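Search this site Enter keywords Go

Open day at the Jurkel paint works, Trotlow

Jurkel opens its Trotlow plant to the public once a year, on a Thursday in December. Entry is free but you have to book a slot. I had the 2 p.m. tour, which is limited to 67 people split between two guides.

We started in the pigment store. The powders come in paper sacks on pallets, and the reds and yellows are kept at opposite ends of the building. Visitors stay behind a painted line and wear shoe covers.

The mixing hall is louder and warmer. Each batch is ground twice, then checked against a color card under a lamp. Our guide passed around cards from a batch that had failed. I could not see the difference, and most of the group couldn't either. The plant keeps 161 colors in its regular range, plus a line called Kulari that is sold mostly to schools.

Filling and labeling took up the last half hour. Tubes were running that day and the jar line was down for cleaning, so we walked past it. Acrylics also go into markers, which suit people who want flat color without brushes to wash.

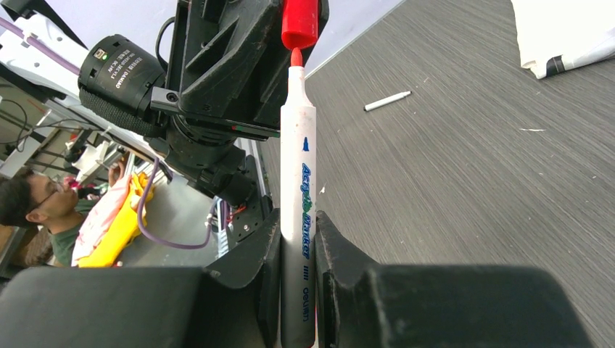
Acrylic marker with a red-orange nib and red cap.

Tea was served in the canteen, where a small display covered the Chiba sales office. The shop takes cards only. Parking is on the north side, and the bus back to town leaves at ten past the hour.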